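Pronstead Sort Planner, version 4: a review from the bench

By Nhung Dương

I run the automation bench at Umau, a small firm that takes apart and sorts used electronic parts. We have used Pronstead's planning software for 8 weeks, after two years with Prundoretti. I paid for the licence myself and I owe nothing to either company.

What it has to do for us

Our job looks simple on paper. Mixed parts come in a steel tray and must go to the correct bin, boards with boards, switches with switches, harnesses with harnesses, thin wires with thin wires. Two arms share one table, so the planner must also keep them away from each other. The parts are small, and many of them have a wire that does not stay where you leave it.

Setting up

Installation took me one morning. You draw the tray and the bins as zones, give each zone a class name, and the program writes the task tree. In Prundoretti I did this by hand in a text file, and one wrong indent could cost an afternoon. The camera calibration is also better. It asks for fewer poses, and it tells you which pose was bad. Before, I had only a total error and had to guess.

My one complaint is with the zone editor. It draws every zone with square corners, and our bins have rounded ones, so I had to make each zone a little smaller to stop the planner from choosing a place point on the rim.

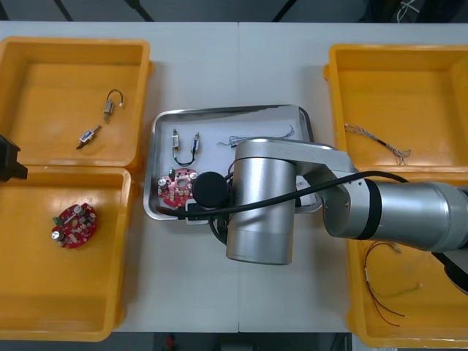 Perception

The round red boards are easy for it. I labelled 187 views in total, and boards were good after the first training run. Switches are harder. When two of them are joined by a black wire, the detector gives two boxes and the planner believes it can move one and leave the other. There is now a setting called "linked items", where you mark a class as possibly connected, and the grasp is then planned for the pair. It helps, but you must turn it on for every class separately and the manual mentions it only in a footnote.

Wire harnesses are still the weak point. The mask breaks in the middle, where a dark sleeve covers the strands, and the program reports two objects. I solved this with a small script by a colleague, Từ, which joins masks that lie on the same line. I think such a thing should be included at this price.
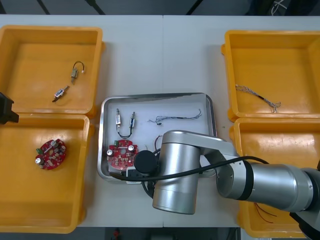

Issue 4, page 2

Planning and control

Motion is where I am most satisfied. The large arm has to reach into the tray with its forearm over a bin, and the old planner would often refuse this as a collision. Pronstead uses the real height of the bin walls, so it accepts the path and keeps a margin that you can set. The cable on the arm can be modelled too, as a soft shape. It is slow to compute and I use it only for the final check.

With both arms active, the waiting rules are clear, and the log says which arm was stopped and for what reason. I would like to change these rules while the program is running. At present you must stop, edit, and load again.

Support

Answers came by email, usually before noon the next day. They were polite and correct, although one time I was sent the instructions for version 2.

Should you buy it?

If you already have a working Prundoretti cell with rigid parts only, I would stay with it. For loose wires, or two arms on a shared table, I recommend Pronstead. Ask for the trial licence first and test it with your worst harness.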